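Proyecto de fin de módulo: plan de formación en buceo para el club Nellside
Autores: Timo Strobel y Anouk Van Leeuwen
Agosto de 2021

1. Punto de partida

El club Nellside organiza salidas a un lago de agua fría y tiene una piscina alquilada dos tardes por semana. Hasta ahora cada instructor daba el curso inicial a su manera. Nuestro trabajo consistió en revisar los registros de inmersión y proponer un orden común para las sesiones.

Trabajamos con 387 fichas de inmersión en papel, de 29 alumnos. Las fichas no siguen un modelo único: en unas consta el consumo de aire y en otras solo la profundidad máxima y el tiempo de fondo. Descartamos las que no llevaban firma del instructor y nos quedamos con 97 para la parte de consumo.

2. Resultados

El consumo en las dos primeras inmersiones en el lago es claramente mayor que en la piscina. Parte de la diferencia se explica por la profundidad, pero al corregir los datos por la presión la diferencia sigue ahí. También vimos que los alumnos que habían practicado en piscina con guantes gruesos anotaban menos problemas con el inflador y con el vaciado de la máscara.

Los errores de lastre son frecuentes. El paso del traje húmedo al seco se hace en una sola sesión y casi todas las fichas de ese día mencionan un cambio de plomos.
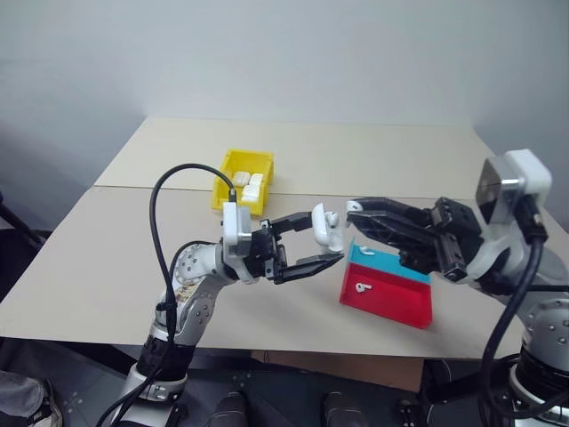
Rónán Cronin opina que el cambio de traje no debería hacerse nunca en el lago, y que una sesión entera de flotabilidad en piscina con el traje seco ahorraría la mitad de las correcciones. Añade que el alumno tiene que saber vaciar el traje antes de ver agua abierta.

Recogimos esa idea en el plan. La sesión cuatro queda dedicada al traje seco – control del aire, recuperación de una posición con los pies hacia arriba y prueba de lastre con la botella casi vacía – y la primera salida al lago pasa a la sesión seis.

3. Limitaciones

No tenemos la temperatura del agua de todas las salidas. Las fichas de julio están incompletas y no pudimos compararlas con el resto. El plan todavía no se ha probado con un grupo entero. Oisín McGrath revisó el apartado de cálculo y corrigió dos conversiones de bares a litros.

4. Trabajo pendiente

Falta pasar la ficha nueva a una sola hoja y acordar con los instructores qué casillas son obligatorias. El presupuesto de 3000 euros para trajes de préstamo se presentará aparte.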